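Home News Opinion Workshop Notes Letters Subscribe

In Praise of the Boring Ten Minutes

By Baldur Stougaard

I have been looking after hand-held grippers at Bunis since October, and I'd like to say a kind word for the dullest part of the job, the going-over each one gets before it goes out to somebody's home. We have 12 of them, and every one comes back a little different from how it left (they're like library books that way).

My colleague Arsen Stelmakh thinks I fuss. He'd send a gripper out as long as it opens and closes, and he'll remind you that ours have run 426 sessions with very few complaints. I'm fond of Arsen, but I think he's wrong! A finger pad that sits a hair crooked will still pick up a coffee can all day long. Hand it something small and round and it starts to slide, and the person holding it squeezes harder, and by evening the pivots have worked a bit of play into themselves that wasn't there at breakfast.

So I wipe the pads, check that they meet squarely, and wiggle each arm at its pin. Then I try the thing on an ordinary box of household odds and ends, because a test block on a clean bench flatters everybody.
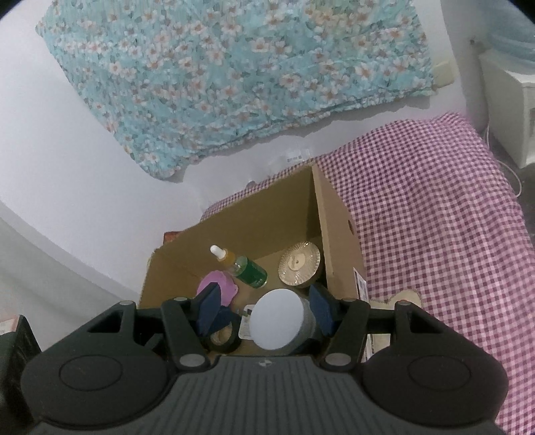

A dropper bottle lying on a slant will teach you more about pad alignment than a steel cube ever could, and so will a flat round lid. I wish the people who write service sheets would put clutter in them. The Pruvport sheet we work from has 39 steps, and you could follow all of them faithfully without once closing the fingers on something you might find in a bathroom drawer.

Arsen says he'll come around when I can do it in five minutes. I'm down to eight, with the radio on.

Contact the editors | © Grallero | Back to top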